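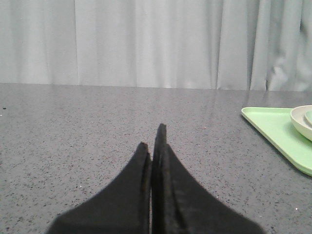 Do the wrist view first, says Fouad Belkadi, and leave the planner alone until that's sorted. I used to go at it the other way around and lost most of an August to it, so I've put his order in this section.

3. Setting up Flendico for table clearing

3.1 Start the Falex driver and wait for the status line to go green.

3.2 Open the Wrist tab and close the gripper from the software. Draw the self-mask over both fingers, right out to the tips, and grow it by 8 pixels. Mine was too tight at first and the planner kept dodging its own fingertips!

3.3 Fit the table plane. If your bench is speckled and a bit shiny like ours, set the plane filter to 3 (the default of 2 picks up reflections as little bumps).

Caution: keep the speed cap at 10 per cent until you've finished 3.5. I mean it, mate.

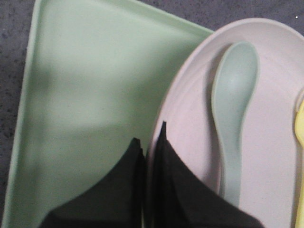

Does the segmenter need retraining for pastel dishes? Sidley asked me that on the forum, and my answer is no, not straight away. Try this first:

3.4 Lock the white balance, then drop the colour weight and bring the edge weight up. A pink plate on a green tray is easy enough, but a blue-green spoon near that same tray can get merged into it, and then you've got a grasp target the size of a tea tray.

Note: labels save per profile. Switch profiles halfway and they're gone (yep, did that).

3.5 Send the arm to the home pose and run Check Scene.
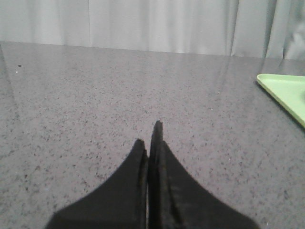

If a stray fleck on the bench shows up as an object, raise the minimum blob size one notch at a time and run the check again. Don't crank it, or you'll start losing spoon handles.

3.6 Save the profile under a name you'll recognise later. Mine's still called De Haan test, so do better than me. Then go on to section 4 for the grasp settings.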